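Wednesday, July

In at 7:30. The arm had stopped overnight again with a grip fault, the second time since we moved the cell at Vonside. The log gave 1418 as the code, same as before. Reset it, homed it, ran it with no part, and it was fine. Ran it with a part and it was fine four times, then faulted.

Rang Mokance about the code. They said 1418 means the fingers reached their closed position without seeing the force they expected. So either there was nothing between them or it had slipped. I told them there was a part in there both times. They asked me to send the log, which I did before lunch.

Blair wanted to know if we could keep the crates going by hand while the arm was down. I said yes as long as people stayed outside the yellow line when I was testing. He moved two people over from packing and we got on with it.
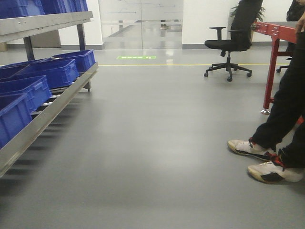

Senga Dalgleish said she wasn't happy with the line being the only thing between people and the arm, and she wanted the test speed held down until the fault had a cause. She also said a dropped panel is a safety matter even if it lands where no one is standing, and it should go in the book as one. I couldn't argue with that. I put both faults in the book and set the speed to the lowest we have.

After lunch I went through it with Asanka. We swapped the finger pads for the spare set and got the same thing. We checked the air, then remembered this gripper is electric, so that was ten minutes gone. Asanka thought the force reading was dropping out for an instant as the wrist turned. She had me jog the last joint back and forth while she watched the number on the screen. It sat steady, then went to zero and came back. Did it again at the same angle.

So I went to look at the approach to the thin sheets at slow speed, with my hand on the stop.
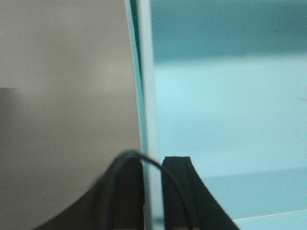

The reading dropped out once more on the third try and the arm stopped as it should. I took the power off, locked it out and opened the connector at the wrist. One pin was pushed back in the housing. It would make contact most of the time and lose it when the cable got pulled. I don't know if it happened in the move or was like that from the start.

We have no spare connector. Cameron ordered one from Denano and they say 2 days. I reseated the pin for now but I'm not running it unattended on that. Lock stays on tonight and the key is in my drawer.

Fergus asked if he could tell the customer Friday. I told him to say Monday.

Home at 6:45. Need to write up the jog test before I forget the angle.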